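Lillow: shelf-tidying records, household cleaning section

README, version 2
Last changed 5/25/07
Kept by Wilfredo Fajardo

What this is

Lillow is a table of what happens to a shelf of cleaning products when it gets put straight. Each row is one tidying of one shelf: what was on it, what state it was in, what was done about it and whether the result lasted until the next look. There are 600 rows. If that sounds like a lot of attention to pay to hand-wash refills, I can only say that version 1 had more and was worse.

The records come from the Heltosora shops, mostly the one at Skindwood, where the household shelving is grey metal of the bolt-together kind and the products are whatever people wash floors, collars and hands with. Food is left out. Food has dates on it and people get emotional.

What's in the folder

lillow_main.csv – the table itself, 600 rows, 8 columns
lillow_words.txt – the word list, with what I mean by each word
lillow_old.csv – rows dropped from version 1, kept for anyone who enjoys that sort of thing
README.txt – you've found it

The columns

shop: a short code. SKW is Skindwood. The others are in the word list.

shelf: top, middle or lower. If a unit has more than three, count down from the top and write the number. One shop numbered theirs from the floor up for a whole month before anybody compared notes, and those rows are now in lillow_old.csv.

product: brand and sort of pack, as you'd say it to a colleague. "Santoor pouch" is enough. The full text off the back of the pack is not needed, although one contributor did supply it, including the directions for use.

before: the state of the product when you got there. Only words from the list.

action: what you did. Again, only from the list.

after: the state when you stepped away.

next_look: the state when someone next checked. Blank if nobody checked.

remark: free text. Please try to be brief. I have failed at this myself. 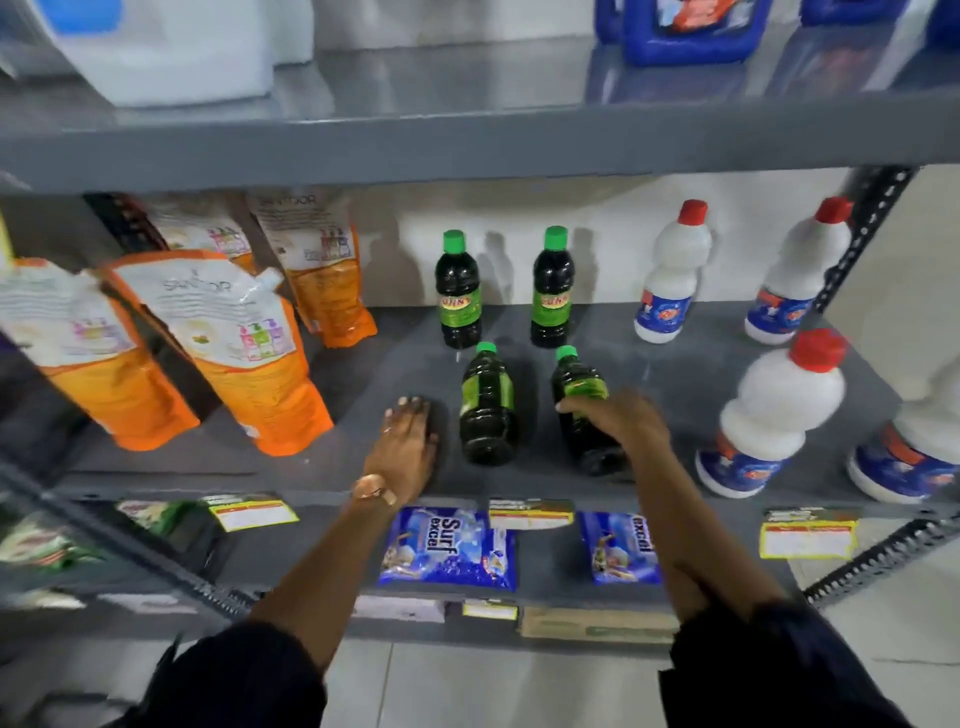 Words for how things stand

Most of the arguments about version 1 were arguments about words, so the list is shorter now and I've been stricter.

"Upright" means on its base. It says nothing about which way the label faces.

"Lying" means on its side. Add "cap back" or "cap front" if you can tell, because a bottle lying with its base to the customer is a different nuisance from one lying with its cap to the customer. The first looks like a row of portholes. The second gets picked up by the cap, and I'd sooner not go into the rows where the cap came off.

"Leaning" is for pouches and for anything else that is propped up by its neighbour. Nearly every refill pouch in the table is leaning. A pouch that stands up by itself is written "upright", and a few people have added an exclamation mark in the remark column, which I have let stand.

"Faced" means upright or leaning, with the front label square to the aisle. It is the state we are all supposed to be aiming for. See next_look for how that goes.

"Stray" means it belongs on another shelf. It does not mean you dislike it there.

Words for what you did

stand, lay, turn, pull forward, push back, swap, remove, leave

"Leave" is a proper answer. A good many rows say before: lying, action: leave, after: lying, and they are perfectly valid. Sebastian, who looked after the Skindwood rows through most of version 1, used to write "considered" in the action column when he had looked at a bottle and walked on. I have changed all of these to "leave". The considering is lost to history.

If you did two things to the same item, write both in order with a slash between them. If you did more than two, you are fidgeting, and should write the last one. 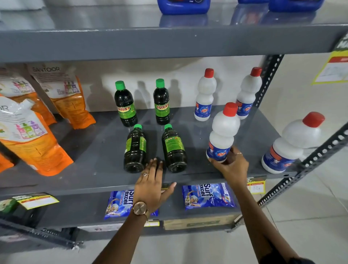

How the rows were made

Someone stood at the unit, wrote down the before column, tidied, wrote down the after column and went off to do something useful. The writing comes first. A row filled in from memory at the end of a shift will say that everything was lying and is now faced, and that the person who did it was tireless.

One shelf at a time. The temptation with a middle shelf is to start passing things up and down to make the numbers come out evenly, and then you've got three half-finished shelves and a customer asking if you work there.

Order of work was left to whoever was doing it, but I did ask for bottles before pouches. Bottles take up a known amount of room. Pouches take whatever they are given and then slump into the rest, so any pouch that was done first will usually need doing again once you've moved its neighbour. This was my suggestion and not everyone followed it. The remark column says so where they didn't, sometimes with feeling.

Keep one hand on the shelf if you are reaching to the back. This isn't a data matter, I just got tired of the other sort of remark.

How complete it is

Of the 600 rows, 400 have a next_look. The remaining rows are blank there and should stay blank. Please don't fill them in with "probably lying", however sound your reasoning.

Skindwood is over-represented, as I work there. The top shelf is under-represented, for the reason that you have to look up. Detergent packets on the lower shelf are recorded well enough, but the difference between "lying" and "slumped" was never settled, and "slumped" has been taken out of the list in this version. Every slumped packet is now lying. I accept that something has gone out of the prose.

Colours were collected in version 1 and have been dropped. We had a bottle down as green, dark green, black and "cola" in the space of one page, and all four people were looking at the same shelf.

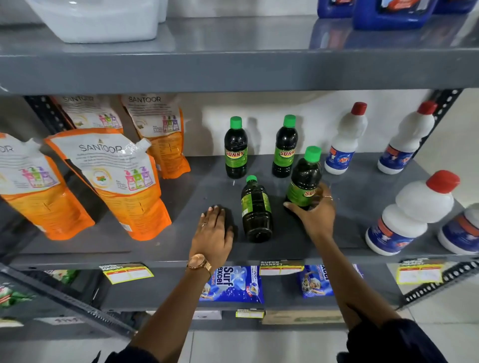
Things I would not use it for

Sales. There's no column for what was bought. A bottle missing at next_look may have been sold, moved, or tucked behind the bleach by a child.

Comparing people. There is no name column, and the handwriting was typed up precisely so there wouldn't be one. Anyone who can pick out their manager from the remarks is asked to keep it to themselves.

Telling a shop how to lay out a unit. I've had two enquiries about this and both wanted to know the ideal number of bottles to a shelf. The table doesn't know. It can tell you that things at the front get knocked and things at the back get forgotten, and you knew that already.

It is fair to use it for practising sorting and counting in a spreadsheet, for training new staff on what "faced" means, or for settling whether a product falls over more than its neighbour does. It has been used for the last of these more than I would like.

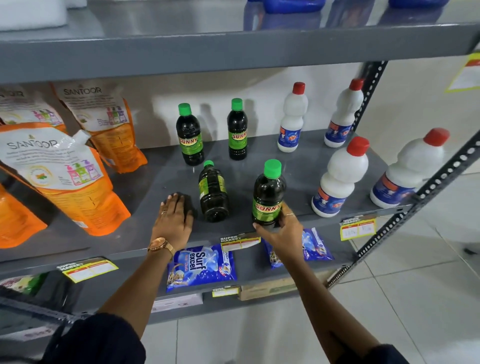

Middle shelf: Santoor pouches on the left, Sunny bottles in the centre, one of them lying and one in hand.

Changes since version 1

Removed the colour column.
Removed "slumped", "tired" and "on its way" from the word list.
Merged "fell" into "lying". We almost never saw anything fall. We saw it lying and drew conclusions.
Added next_look, which should have been there from the start.
Corrected the shop that numbered its shelves upwards.
Fixed a run of rows where "pull forward" had been pasted into the product column, giving the impression that we stocked it.

Still to do

The September rows need checking against the paper sheets, a few of which got damp and have dried into a single thick sheet.

Pumps and trigger sprays share one entry in the word list and they shouldn't. A trigger spray has a front, a back and an opinion about which side it hooks its neighbour on. I'd like "hooked" as a before state. Send objections.

Corrections

Send them to me at the Skindwood shop, on paper or by e-mail, with the row number and the column. "It's wrong near the middle" was received with thanks and has not been acted on. If you are correcting your own row, say what the sheet says, and leave what you now wish you'd done for the remark column.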